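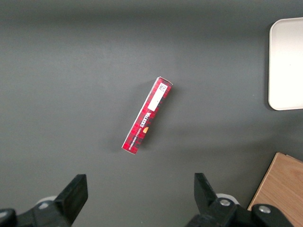

· 59 ·

第九章　夹爪：从能动到能用

前面几章把手臂装了起来，关节能转，末端能走到给定的位置，误差也量过了。许多自制项目的文档到这里便开始庆祝，最后附一段夹爪开合的视频，配一句“现在它可以抓东西了”。读者看到这样的句子应当停下来问：抓什么东西，放在什么桌面上，朝着哪个方向，失败的那些次有没有剪进视频里。

夹爪开合是电机的事，抓取是电机、指面、物体、桌面和定位误差合在一起的事。前者通电就能看到，后者要做实验才知道。本章讲如何在家里或共享工坊里，用买得到的零件做一个双指夹爪，把它装到前几章的手臂上，再用一种不太留情面的办法检验它。

本章用到的知识：第四章的平面连杆，第六章的电流与力矩，第八章的手眼标定。摩擦的部分只需要中学物理。没有读过第八章的读者可以先做到9.4节，后面的内容离不开相机。

9.1　先看物体，再画图纸

工坊里最常见的做法，是先在网上找一个看着结实的夹爪模型，打印出来，装上，再去找它能抓的东西。海绵块、空矿泉水瓶、网球轮番上场，总有一样抓得起来，于是项目宣告完成。这个顺序要倒过来。

拿一盒苏格兰酥饼来说。纸盒细长，印着红黑格子，斜着放在深灰色的桌面上，旁边有白色托盘和木板。人来拿它不用想。换成双指夹爪，图纸上立刻多出几个必须回答的问题。

第一，盒子的哪两个面可以夹。平放的纸盒从上方接近，能用的是两条长侧面；如果想夹两端，开口宽度就得超过盒长，小型夹爪多半做不到。能不能从侧面下手，又取决于盒子的高度，盒子越矮，指尖就得伸得越靠近桌面。

第二，方向。盒子的长轴不会老老实实与夹爪对齐。手臂末端如果没有绕接近轴旋转的自由度，或者旋转范围太小，夹爪再好也只能等着别人把盒子摆正。有些演示视频里物体总是摆得很正，原因往往就在这里。

第三，纸盒受多大的力会瘪。纸板的强度随位置变化，靠近折边和端面的地方硬，长面中段软。空盒与满盒又不一样，满盒里的东西会替纸板分担一部分力，也可能被压碎。这一项查不到，只能自己测。

第四，盒面有多滑。覆膜的纸、贴了标签的纸和裸露的灰板，摩擦系数都不同。盒面上如果有一大块白色标签，指面落在标签上还是落在印刷面上，结果可能不一样，测的时候要分开记。

把答案写下来，放在图纸旁边。写不出来的项目就空着，空着比填一个估计值强，估计值写上去过几天就没人记得它是猜的了。

9.2　机构的选择

常见的自制双指夹爪有两类。一类用导轨或光杆，两指沿直线平移；另一类用连杆，电机带动对称的两组杆件，指块随杆件摆动。前者的几何关系简单，指尖高度不随开口变化，缺点是导轨怕灰，长度占地方，便宜的直线轴承晃得厉害。后者零件便宜，一块黑色塑料、几根螺栓就能开始做，因此在工坊里占了多数。

连杆式夹爪的广告词通常是“平行开合”。这句话要分开理解。采用平行四边形机构时，指面的朝向确实保持不变，可指尖走的是圆弧。设主动杆长为L，杆与正前方的夹角为θ，单侧指尖相对θ等于零时的横向位移为

x = L sin θ

沿正前方的退缩量为

h = L (1 − cos θ)

开口越大，指尖缩得越多。夹爪竖直向下工作时，h就是高度的变化：张开时指尖离桌面还有空隙，合拢途中指尖向下伸，会顶到桌子。初学者碰到这种情况，常以为是第八章的标定没做好，回去重新标了一遍又一遍，误差照旧。

补偿的办法是在合拢过程中让末端按h(θ)同步抬高。也可以在指尖加一段能退让的弹性件，让它碰到桌面时自己缩回去。后一种办法省事，代价是指尖变软以后定位精度随之下降，网上的教程大多只写到省事为止。

还有一些夹爪连平行四边形都省掉了，指块直接固定在摆杆上。指面随开口改变倾角，只在某一个开口宽度上两面才真正平行，其他宽度上都是用一条棱去夹。夹球或圆柱时看不出毛病，夹纸盒时棱边会在侧面压出痕迹，盒子还容易绕着那条棱转过去。

9.3　力从哪里来，又到哪里去

零件商喜欢在标题里写扭矩。Loan Khổng在Lâm工坊带夹爪搭建课，学员带来的舵机五花八门，她的要求是先不看标题，先装上杠杆和弹簧秤自己拉一次。她课上用的Vesero舵机也照这个规矩办。标题里的扭矩多为堵转值，是舵机在最高允许电压下憋住不动时测得的，持续这样用很快就会发热，过热保护一动作，夹着的东西就掉了。

按虚功原理，忽略摩擦，对称平行四边形夹爪的单指夹持力为

F = τ / (2L cos θ)

其中τ是作用在主动轴上的总力矩。这个式子可以读出几件事。杆越长，力越小，想要大开口就要拿力来换。θ变大时cos θ变小，计算出的力反而变大，接近极限张角时甚至趋于无穷，这当然是忽略摩擦和结构变形的后果。实际的塑料连杆在那个位置先弯，力去了别处。把θ限制在中间一段使用，端头留给机械限位。

接着算能提起多重的东西。两个指面各提供一份摩擦力，静止提起的条件是

2μF ≥ mg

手臂有加速度，指面会脏，纸板会变形，所以右边还要乘上一个安全系数k。教材上给出的k有大有小，本书不推荐固定值，理由见9.6节：与其争论系数，不如把失败的次数记清楚。

这里还有一处容易忽略。上式默认夹持点正好在重心正上方或重心所在的横截面上。细长物体夹偏以后，重力会产生力矩，物体一头往下坠。抵抗这个力矩要靠指面的面积，点接触几乎不提供什么帮助。指面做成宽一些的方块，贴一层有弹性的胶皮，对细长盒子的作用比加大电机明显得多。

力的上限由物体决定。μF不够时有两条路，增大F或者增大μ。增大F会压坏纸盒，增大μ只要换指面材料。凡是可以先换材料的场合都先换材料。硅胶片、自行车内胎剪下来的橡胶、防滑垫都可以试，同一种材料用上几天再测一次，新胶皮刚撕掉保护膜时的成绩不算数。

9.4　装配

以下按Jarard图纸的连杆式夹爪叙述，其他图纸大同小异。

先装底座与主动轴，暂时不装舵机。把两侧的连杆挂上，用手推动，应当从全开到全合一路顺滑，没有哪个位置突然变紧。有紧点就拆开检查孔距，打印件的孔普遍偏小，用铰刀或合适的钻头手工扩孔，不要指望舵机替你磨合。舵机确实能把它磨开，同时磨掉的还有舵机的齿轮。

铰接处用带光杆段的螺栓，让杆件在光杆上转动。全螺纹螺栓的螺纹会像锉刀一样吃进塑料里，几天之后间隙就大到看得见。螺母用防松的，拧到杆件没有轴向晃动又能自由转动为止。金属螺栓头露在外面时，检查它们在整个行程里会不会互相碰上，也要检查会不会刮到待抓取的物体或旁边的托盘。

指块最后装。两指合拢时对着光看，缝隙应当上下一致。上宽下窄说明指块安装面不平，加垫片调整；左右错开说明两侧连杆不等长，垫片救不了，要重新打印。

装上舵机以前，先通电让它转到行程中点，再套上舵盘。顺序弄反，第一次上电时它会奋力转向一个连杆到不了的角度。Gornberg控制板可以设定软件限位，但限位参数是在板子启动之后才生效的，启动的一瞬间仍要靠机械限位。不装机械限位而只依赖软件，这种做法在论坛上有不少拥护者，他们贴出来的照片里常有断掉的连杆。

线要沿着手臂固定，在腕部留出一圈余量，让末端在整个旋转范围内转动时既不绷紧也不垂到指间。腕部装有相机的，线还要避开视野。

材料费方面，把舵机、控制板、紧固件、打印耗材和打坏重做的部分都算进去，连同手臂在内约3,000元。网上的清单往往比这低得多，差额主要出在最后一项上，重做的零件很少有人写进清单。

9.5　从腕部看出去

相机装在腕部，随夹爪一起移动，视野下方两侧常常露出指块。有些读者嫌它们碍事，想把相机移到看不见手指的地方。不必急着移。指块在画面里的位置是固定装置上的现成参照，它要是变了，说明支架松了或者连杆有了间隙，比任何软件报警都早。

画面里看得清楚，与程序知道在哪里，中间隔着一段路。格子图案的盒子尤其能说明问题。简单的颜色分割在深灰桌面上找红色，找到的是一片被黑条切碎的红块；盒面上的白色标签又会被整块剔除。得到的轮廓缺了一截，算出来的中心就偏了，长轴方向也跟着偏。解决的办法是先把桌面当作背景去掉，剩下的区域做闭运算，再求最小外接矩形。可是灰色桌面受光不匀，亮的一带和暗的角落差别不小，固定阈值去不干净。这时候应当先处理光照，再谈算法。

白色托盘和木板也会被当作前景。按长宽比和面积筛选，可以排除大部分误检，前提是它们完整地出现在视野里；只露出一角的托盘，外接矩形什么形状都有可能。稳妥的做法是丢弃所有接触图像边界的区域，若因此一个目标都不剩，就抬高末端再拍一张。

方向误差对抓取的影响可以估算。设盒子宽为b，夹爪闭合方向与盒子横向的夹角为φ，沿闭合方向穿过盒子的长度约为b / cos φ，角度小时与b相差很少，开口余量足够应付。更麻烦的是闭合时发生的事：两指先后碰到盒子的侧面，先碰到的一指把盒子推走或推转。运气好，盒子被推着自动对正；运气不好，它转到更歪的角度，最后夹在棱上。推转的方向取决于接触点与桌面摩擦中心的相对位置，靠运气对正的那些次不应当算作视觉算法的功劳。

9.6　怎样算抓住了

这一节没有新公式，请不要跳过。

先定义成功。Lâm工坊的课上用这样一条标准：夹起物体，离开桌面，移到托盘上方，松开后物体停在托盘之内，并且物体表面没有新增的压痕。每个字都曾经引起争执。有人认为放到托盘边沿上也算，有人认为纸盒上浅浅的印子不算压痕。争执应当发生在实验之前，实验开始以后标准不再改动。

再定义一次试验怎样开始。物体的位置和朝向由抽签决定，画在桌面贴纸上的格点编了号，抽到哪个放哪个。由操作者随手摆放，会不自觉地摆到好抓的位置，摆的人自己觉察不到。Khổng让学员交换着给对方的夹爪摆盒子，成绩通常会难看一截，她认为难看的那份更接近实情。

记录的格式越笨越好。一行一次，写下格点号、朝向、视觉给出的角度、夹持结束时的舵机电流、结果，失败的再写一句看到了什么。“没抓住”不够，要写成“左指先碰到，盒子顺时针转，夹在角上，离桌后脱落”。改了任何一个参数，另起一页。

什么时候可以说它能用？本书的态度是，不替读者画线。一个夹爪在白天表现良好，傍晚开了顶灯就找不到盒子，它在白天是能用的，报告里就写白天。一个夹爪对这种盒子可靠，换了圆罐就打滑，报告里就写这种盒子。写得窄一些并不丢人。七月里工坊闷热，胶皮发黏，成绩一路走高，到了干燥的季节又跌回来，当初写下“抓取问题已解决”的那位学员，后来自己把这一句划掉了。

最后谈谈值不值得做。只为把盒子放进托盘，伸手就行，所有的材料费和时间都可以省下。自制夹爪的文章喜欢许诺它将来收拾桌面、整理厨房，本书不作这种许诺。它能提供的是一个可以拆开、可以测量、坏了知道坏在哪里的机构，读者判断他人的演示时，手里也就有了一点依据。

9.7　练习

1. 对平行四边形夹爪，推导指尖高度变化h与开口宽度的关系，画出曲线。指出在哪一段开口范围内，不做高度补偿也可以接受，并写明你所说的“可以接受”是什么意思。

2. 找一个细长纸盒，用弹簧秤和斜面两种方法分别测量指面材料与盒面的静摩擦系数。标签处与印刷面处分开测。两种方法的结果不一致时，先不要取平均，找出原因。

3. 在不装舵机的情况下，用手推动连杆走完全程，标出所有的紧点，说明每一处紧点由哪个零件造成。

4. 故意将视觉给出的角度加上一个固定偏差，重复抓取试验，逐步增大偏差直到无法完成。比较偏差为正和为负时的结果。两者不对称的，检查指块是否同时到达物体。

5. 挑选一段公开的自制夹爪演示视频，列出作者没有交代的条件。试着在自己的装置上补做其中一项，把结果连同失败记录一起交上来。

下一节从指面材料的测量装置讲起，需要准备一块平整的木板、一只量角器和第六章用过的弹簧秤。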